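Workroom check, sewing and filling side
June 10, 2021
Walked and written up by Thư Thân

Okay, same list as last time, with my comments under each line. I did the whole thing in one go before lunch, so if something got fixed in the afternoon it won't show up here. Marks are OK, FIX or LOOK AGAIN.

1. Walkways and floor
FIX. The path from the door to the cutting bench is good and wide now (thank you, whoever moved the rolls!). The carpet edge by the storage closet is lifting again, though. I pressed it down with my foot and it popped right back up. It needs proper carpet tape this time, and the old gummy stuff scraped off first.

2. Exits and lights
OK. Both doors open all the way. The light over the ironing corner flickers for a second when you switch it on and then behaves. I wrote that down in October too, and it's still doing it, so I'd like the tube changed before winter.

3. Extinguisher
OK. Pin in, needle in the green, tag readable. Somebody had hung an apron on it. I took the apron off.

4. Sewing machines
LOOK AGAIN. The two Dudix machines are fine – guards on, pedals clean. The Sometti makes a ticking noise at low speed, and I don't love it. I oiled it and it got quieter, but please don't run it on heavy mesh until I've had the needle plate off. Needles go in the sharps tin, not in the pincushion that looks like a tomato. I found a broken tip in there with my thumb.

5. Irons and hot things
OK. Cords are in good shape on both. The Zalby iron has a scuff on the plug, but the plastic isn't cracked. I'll keep an eye on it.

6. Storage and shelves
FIX. The sacks of filler from Nông are stacked too high. I said three high last time and I'm saying it again. The lot on the bottom, number 661, has a small split in one corner, and I've put tape over it. Use that sack first.

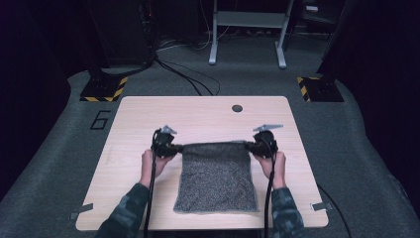
7. Filled mesh bags
LOOK AGAIN. Filled bags are the part I always spend the longest on, probably longer than I should. The seams passed on everything I pulled from the finished shelf, and I tug hard. What I'm still fussy about is handling. With a gray mesh bag full of those speckled granules lying flat, if you pick it up by the top edge, the cloth gathers a little where it's held and the filling sags down low and spreads, so the bottom seam gets the worst of it. Slide a hand underneath if you're carrying one any distance. One seam from an earlier batch had two skipped stitches near the corner (you could just about get a granule through), so that one goes back for restitching, and I'd like a second row along the bottom on all the new ones. Check for loose granules before you leave the work area, too. They roll, and they're horrible under a shoe.

8. Scale
OK. Zeroed fine. I put the test weight on twice and got 2,640 grams both times, which matches the label on the weight. Please stop leaving the scoop on the pan!

9. First aid box
FIX. Down to the tiny bandages and one roll of gauze. Eye wash is in date. I've ordered more of everything, plus tweezers, because the old pair has wandered off.

10. Dust and sweeping
OK, mostly. The vacuum bag was packed solid, so I changed it. Spare bags are on the second shelf behind the thread cones. Please use the vacuum on spilled filler and leave the broom for thread and scraps – the broom just sends the granules under everything.

To do before the next walk: carpet tape, lower the sack stack, restitch the returned bag, refill the first aid box. I'll look at the Sometti myself. Anything you spot in the meantime, write it on the sheet by the door with your initials, and please press hard enough that I can read it.

Thư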